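20 Nov 2021

Got the side off the old tower today, finally! Mirela dropped it at mine back in October and it's been holding my door open ever since. She paid 300 for it secondhand, years ago, and said I could have it for nothing if I'd quit asking. I had the whole afternoon free, a big pot of coffee, and Ekrem's good screwdriver (must give that back).

I love the inside of these things. Everything has a place, and somebody sat down and picked bright blue for the latches just so you'd know what to grab. I could look at it for hours, and I sort of did, until the coffee went cold.

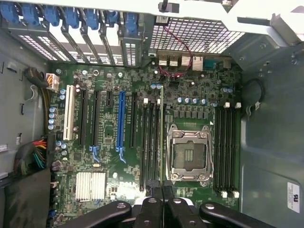 *Mirela's tower with the side off. Green board, blue latches, and the white PCI slot way over on the left!*

That white slot made my day, because I still have the old sound card from Ladcombe in a shoebox and I've wanted a home for it forever. I also want to try a 120 gig drive if Mei can find hers. And there's a proper serial port at the back, so maybe Diarmuid's label printer gets another go too.

Need: thermal paste, a soft brush, more coffee. Called Siiri to tell her all of it and she put me on speaker while she cooked.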